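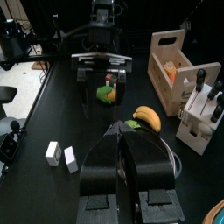 Greserora Play Kitchen Table Set

Supplied by Clistance to nurseries, reception classes, playgroups and family centres

The Greserora set brings together the small items most often asked for when a setting equips a pretend kitchen or a market stall. It is intended for use on an ordinary classroom table and does not require a play cooker or any other large furniture. Settings which already own a play kitchen may use it to replace pieces that have been lost or worn.

Play food

The food in the range includes a corn cob with bright green husk leaves and a yellow bunch of bananas. Both are readily recognised by young children and are suited to sorting by colour, to shopping games and to early talk about what is eaten at home. Further fruit and vegetables may be ordered singly or by the bag. Orders for single pieces are subject to a minimum of 13 items, which may be mixed.

Crate

The light wooden crate has slatted sides and a cut-out handle slot at the top. Children can see what is inside without tipping it out, and staff can check at tidying time that the food has been returned. The crate should be carried when lightly filled and should not be used as a step or a seat.

Knife block

The white knife block holds four black-handled knives, stored upright with the handles uppermost. It is listed as a separate line and is not included in the standard set. Settings are asked to read the product sheet before ordering it and to apply their own rules on supervision. Clistance does not recommend that it be left out during free play.

Bowls and plates

Round tableware is available for laying out and serving the play food. Bowls are sold in packs of 2, and replacement packs may be added to any order at the standard delivery charge.

Choosing a table

A plain, dark tabletop makes the pieces easy to find, particularly for children with low vision, and the yellow and bright green of the food stand out well against black. Clistance can supply a table cover in the Estau range for settings whose furniture is patterned or pale. The cover is wiped down with a damp cloth and should be stored flat or rolled – folding will leave creases which are difficult to remove.

Care and cleaning

Play food should be wiped with warm water and mild washing-up liquid, rinsed and left to dry fully before it is put away. Wooden items should be wiped with a barely damp cloth and must not be soaked. No part of the range is suitable for the dishwasher, the microwave or the oven. Pieces should be looked over once a week during term, and any that are split, chipped or loose should be withdrawn from use.

Ordering and delivery

Orders are accepted from schools, nurseries and registered childminders, and from families through the Çınar catalogue. Delivery is normally made within 14 working days of the order being confirmed. Schools which placed orders in March and have since closed may ask for delivery to be held until their buildings reopen. No storage charge will be made.

Returns

Unused goods may be returned within 30 days of delivery in their original packing. Wooden items are inspected on arrival at the warehouse and a refund is issued once the inspection is complete. Play food which has been used by children cannot be accepted for return, unless it is faulty.

Spare parts

Single pieces of food, table covers and crates may be bought separately. Please quote the name of the set and the item required. Where a piece has been withdrawn from the range, the nearest match will be offered and nothing will be sent until the setting has agreed to the change.

Page last revised Wednesday, April 15, 2020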